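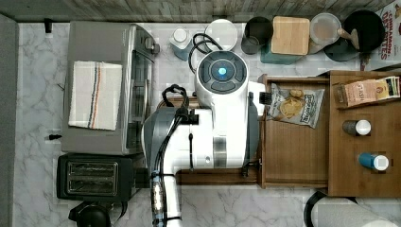 Abstract Sections Figures References Cited by

4. Grasp State Estimation and Replanning

4.1 Problem setting

The task planner described in Section 3 issues a sequence of symbolic actions (open, pick, place, close) and assumes that each action ends in one of a small set of known states. In cluttered kitchen settings this assumption fails often enough to dominate the error budget. A drawer may stop short of its commanded opening, or an object may rotate between the fingers after the pick has been reported as complete. The planner then continues from a state that no longer holds, and the failure is recorded against a later action than the one that caused it.

We address this with Clunow, a monitoring layer placed between the planner and the arm controller. Clunow does not change the action set. It reads joint positions, gripper opening and wrist camera images, and returns a belief over 11 grasp modes. The belief is updated at the end of each motion segment and also during transport, where most mode changes occur. If the probability of the expected mode falls below a threshold, the current segment is stopped and control returns to the planner with the new estimate.

4.2 Perception front end

Object masks and poses are supplied by Mustance, which runs on the wrist and fixed views separately and merges the results in the base frame. The merge step is needed because each view loses part of the object. The wrist view loses the surface behind the fingers, while the fixed views lose whatever the arm covers. Mustance keeps both hypotheses until their poses agree within the tolerance set for the object class.
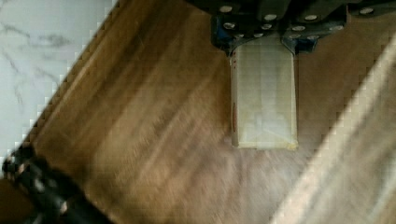

Grasp offset is represented as the distance along the object's long axis from the fingertips to the centroid of the mask. This quantity matters most for light packaged goods, whose pose relative to the gripper cannot be assumed rigid. The pale rectangular package is a case with a large offset: the fingers hold only its top edge, and most of its length hangs free below. A placement routine that uses the fingertip position as the object position will command a release height that is too low. Clunow adds the offset to the target height and widens the pose covariance in the swing direction. For packages with visible folds, the mask contour is smoothed before the axis is fitted, as small changes in the outline otherwise produce jumps in the estimated angle.

4.3 Transition model

Transitions between grasp modes are stored in a sparse table indexed by the active primitive. Seven of the modes describe an object in hand, and the remaining modes cover empty, blocked and unknown conditions. The table was set by hand for the first version and later fitted to logged segments. The fitted table differs from the first one mainly in the approach primitive, where side contact with a neighboring object had been given too little weight.
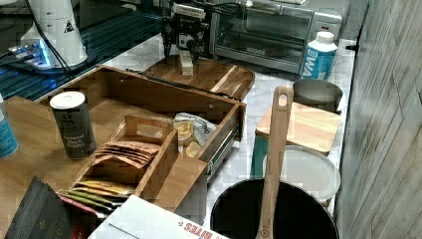 Side contact is hard to separate from a correct closure using gripper opening alone. For narrow targets the two produce nearly the same reading, and the wrist view is the only signal that tells them apart before lift. We therefore delay the mode decision until the first 10 mm of vertical motion has been completed. The cost in cycle time is small compared with the cost of a failed transport.

4.4 Replanning

When a segment is stopped, the planner receives the current mode, the object pose and a list of the primitives still permitted from that mode. It does not receive the full belief. An earlier design passed the full belief through, and Balaskas found that the planner alternated between two recovery actions when the top two modes had similar probability. Collapsing the belief before the handoff removed the alternation. Recovery is limited to six attempts per object, after which the object is marked unavailable.
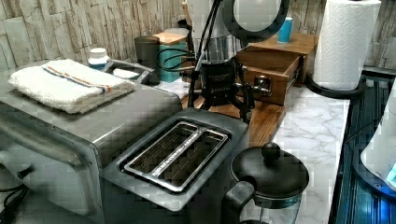

Figure 6. Countertop layout with toaster oven, two-slot toaster, French press and drawer organizer.

Motion during recovery uses the same collision model as nominal motion. Fixed appliances are stored as convex hulls. The drawer is stored as two linked boxes, and its opening is re-estimated from the fixed views before every reach into it. Loose items are inserted from the latest Mustance output and expire if they are not seen again. Raptis extended the hull set to include handles and knobs, which had been trimmed from the original models. Parameter values for the collision margins follow the Braltton configuration file and were not tuned for individual objects.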